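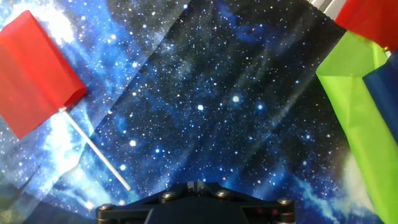
Telma Durán wrote back after the last newsletter that she had given up on printed cloths altogether, as hers came out of the packet with creases she never got rid of and the kids kept pulling it off the table. She asked if anyone had a better way to store them. I'll start with her note tonight and get to flags after that.

Talk notes: Star cloths and little flags for the space table
Notes by Delia Barrientos, November

Opening
Say hello, check the back row can hear. Handout is by the door. Questions at the end, except for Telma's, which I'm doing first.

The cloth
Ours is a printed night sky, dark blue going to black, with brighter cloud in pale blue and white. There's a bit of landscape and a pointed tower in one corner of the print. Decide early if you want that corner showing. I hang mine so it lands low on the left.

On creases. A dark print with small white stars hides a lot. Folds still show as lighter bands when the light comes from the side. Three things I've tried:
– Rolling on a cardboard tube. Best by far. Ask a fabric shop for their empties.
– Cool iron on the back, with a tea towel between. Test a corner.
– Hanging it the night before. Helps a little, not enough on its own.
Telma, the tube is my answer. For the pulling, use clips under the table edge and keep the cloth short of the kids' knees.

We bought ours from Troserum. Their minimum was more than one hall needed, so we split the order with the Leko group. Pass around the swatch here.

The flags
Red cloth on a thin white stick. Plain red is the only colour that reads properly against all that blue from the far end of the hall. We tried navy one year and they vanished.

Light fabric is fine, even if you can see through it a bit. Sew a sleeve down one side for the stick. Glue works for an afternoon but lets go in the box. Su-bin Wang cut 200 for the Arancibia fair and sewed every sleeve in one long run without snipping between them, then cut them apart after. Much faster. Mention she is happy to lend the template.

Press the flag before the stick goes in. Once it's on, you can't get the iron near the sleeve.

Pause for the flag to go around the room.

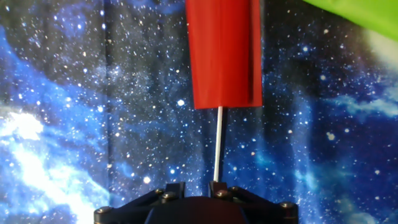
Setting out the table
Cloth first, then flags, then anything heavy. Keep the flags towards the sides so there is some open sky in the middle. A few grouped on one side and a single one on the other looks better to me than a straight row. Horacio disagrees and will tell you so.

Packing up
Flags go flat in a shirt box, sticks all one way. Cloth on its tube, print side in. Label the end of the tube, not the side.

Costs
The whole order of sticks was a bag of 500 and we still have plenty. Thread and cloth are on the handout.

Close
Thank Zulema Ojeda for the urn and the biscuits. Next talk is paper lanterns. Stack chairs by 8 pm.

Recent talks
Paper stars that stay folded
Bunting for a windy verandah
Storing fabric in a small house
Graltine dyes: what washed out and what didn't

Contact: Delia Barrientos, at the hall desk
Copyright the speakers
Back to top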